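Search this thread
Enter keyword
Go

Tanveer Hashmi
27th October

1/ I have been baking my grandmother's honey cake from her handwritten recipe for twelve years. It has come out properly twice. A thread on old recipes and the people who wrote them to torment us.

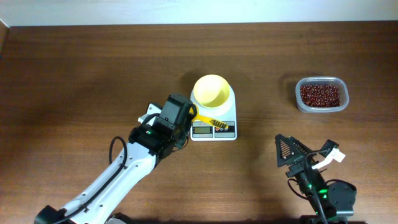
Scale, bowl, misplaced optimism.

2/ Her flour measurement is "a glass". Which glass? She owned dozens. My aunt says the green one. My uncle says there was never a green one. They have not spoken properly since July.

3/ The recipe was copied from a neighbour, Mrs Brzozowska, whose own notes I've now seen. Hers says "flour, enough". So the glass was my grandmother being scientific.

4/ Sugar is "80". No unit. I have tried grams. I have considered spoonfuls. My dentist would like to be kept out of it.

5/ Oven temperature: "hot, then less hot". I've had colleagues give me worse instructions, but they at least scheduled a meeting first.

6/ I went looking for other versions at the library in Traston. They keep a shelf of spiral-bound community cookbooks behind the tax guides. Marvellous things. One has 22 recipes for jellied salad and a single recipe involving a green vegetable.

7/ The green vegetable was celery. It was in jelly.

8/ What I like about those books is the signatures. Every recipe has a name under it, and you can tell who was feuding. Two butter tarts on facing pages, identical apart from the raisins — I'd bet neither woman ever sat at the other's table again.

9/ Also the titles. "Plain Cake." "Plainer Cake." "Cake for Visitors." I'd like to know which one I'd have been given.

10/ Back to the honey cake. I tried converting everything to grams, with one glass at 250 mL, and got a respectable doorstop. Good colour, though. Excellent colour.

11/ Then my cousin in Lomik mentioned that flour there used to be coarser and the eggs were tiny. So even if I find the right glass, I've got the wrong century and the wrong hens.

12/ She also mentioned, in passing, that our grandmother bought the cake for big holidays. From the bakery. I'm going to need a minute with that one.

13/ Next attempt is Sunday. I'm using 21 spoons of honey, which is what the page says, unless it's a 2 and a smudge. Anyone with strong views on the smudge, speak now.

Replies (4)

prairie_oma: It's a 2. Please let it be a 2.

Dell K: My nan's scone recipe ends with "you know the rest". We did not know the rest.

quietlyrising: Coarser flour takes up liquid more slowly, so try letting the batter sit for a bit before it goes in. Can't help you with the hens.

marg.in.the.margins: Cake for Visitors is the dry one. Ask me how I know.

Contact | © Plena Threads | Back to top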